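Small claims procedure in Skurotby

The small claims court of Skurotby hears minor civil disputes, from unpaid repair bills to fights over fences, and it has become one of the liveliest local courts in the Thevar valley. It shares a building with the land registry and sits in the mornings, starting at 9:15. Its rules fill just 12 printed pages, a remarkable feat for a court that handles such a wide mix of cases!

A claim begins with a single form filed at the clerk's window. The other side then has 7 days to answer in writing. Most people appear without a lawyer, and the judge asks the questions, which keeps hearings short and wonderfully direct. Photographs, receipts and letters are all accepted as evidence, and either side may bring witnesses.
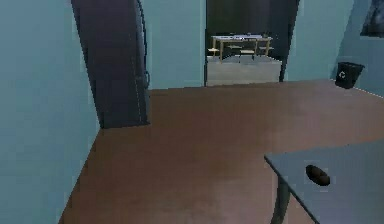 The court's best-known case is Stavix v. Grisora, a quarrel between a flooring company and the bakery that had hired it. The bakery held back 200 crowns from the final bill, saying the work ran late. The judge found that the contract set no finishing date and ordered payment in full, but refused the company's request for interest. The ruling is still quoted in disputes over late work, and it makes surprisingly good reading.

Appeals go to the district bench at Thevar and must be filed within 12 days. The higher court looks only at questions of law, so new evidence is not allowed. Judgments are kept in bound volumes at the registry, where anyone may read them free of charge. Copies are made at the clerk's window until noon.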